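Home | Modules | Handouts | Reading | Contact

Household Waste and Recycling, Unit 2: Sorting at the Bin
Last updated 26th September
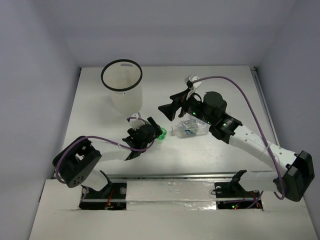
Sorting is the step between discarding and collection. Most errors are made at this point, and few are put right later. These notes cover light packaging only; glass and card are dealt with in the October handout.

1. Terms

Stream: a class of material collected together.
Contamination: matter in a stream that does not belong to it.
Residue: what is left once all streams have been taken out.

2. Bottles

A clear plastic drinks bottle is normally one item with three parts: body, cap and label. Empty it before it goes in the bin. Local rules differ on caps, so check the current leaflet. The label may stay on unless the leaflet says otherwise - removal by hand is slow and gains little.

3. Small and crumpled items

Film, wrappers and other crumpled pieces are treated separately from bottles. They catch on larger items and are easily missed. Pick them out first.

4. The bin

A tall bin with an open top suits bottles. A translucent wall lets the fill level be checked from the side. Empty it at two-thirds full.

5. Reading

Ibarra, Sorting Light Packaging, section 2.
Stevis course reader, p. 170.

This site uses cookies. Accept | Settings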